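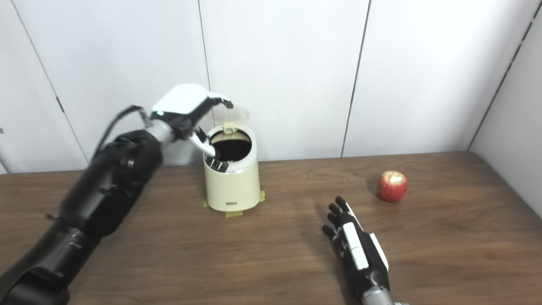

Figure 1. Cream-coloured bin on the table, with a hand at its opening.

4.2 Lunches sent home uneaten

The Gollstead survey claims that children given a choice of fillings left less food. We doubt it. Of 135 parents asked, 25 kept the lunch diary for the full two weeks, and a parent who fills in a diary probably packs with more care as well. Leftovers were judged by eye. No one weighed a crust.
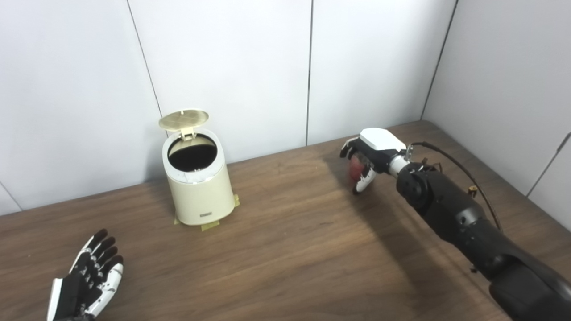
Getachew Gebretsadik objects that weighing would have put families off altogether, and that a rough diary is better than none. Perhaps so, but a rough diary cannot support the claim made for sliced fruit.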